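How Much Is in the Bathroom Drawer? A Household Packaging Survey
Final report, Hosent Course in Home and Consumer Studies
10 September 2023

Why we chose this

Our group started with a very ordinary complaint. One of us was moving out of a shared apartment and found a whole shelf of half-finished tubes and bottles that none of the roommates remembered buying. We got to talking about it over lunch, and then we talked about it for most of the next week, and by the time project proposals were due it seemed silly to pick anything else. We wanted to know how many small personal care items people keep at home, how many they really use, and what happens to the packaging afterward.

How we did it

We asked households in two neighborhoods, Tostar and Ridden, to empty one drawer, shelf or box and write down everything in it. Tostar is mostly older family houses, and Ridden is mostly student rentals, so we hoped to see a difference. In the end 19 households took part, which is fewer than we wanted, but the people who said yes were wonderfully patient with us and some of them even made tea. For each item they noted the type, whether it had been used in the past month, and whether they knew which recycling bin it belonged in.

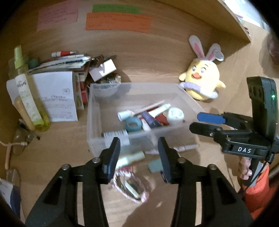 Figure 1. Small items in a clear plastic box, with a few more on the table in front.

We had some trouble with the word "item." Does a loose cap count? What about a sample packet stuck to a magazine page? After a long afternoon of going back and forth, we decided that anything that could be picked up and used separately would count, and that wrappers would go on their own list — a rule we should have written down before the first visit, and we had to redo two of the early sheets.

What we found

Altogether the households listed 723 items. Of these, 85 were still sealed. Tubes were the most common type in both neighborhoods, followed by bottles. The Ridden households owned more travel sizes, and the Tostar households had more duplicates, often the same hand cream bought again before the first was finished.

The recycling answers surprised us most. People felt sure about bottles and very unsure about tubes, and several told us they simply keep an empty tube on the shelf until they can find out where it goes.

What we would change

If we did it again, we would start in November, when people are home more, and we would visit the same drawers a second time. We also wish we had asked about price. The Bensaid reading room kindly let us spread our sheets over its big table for two weeks, and we are very grateful for that. Our tally sheets are in the appendix.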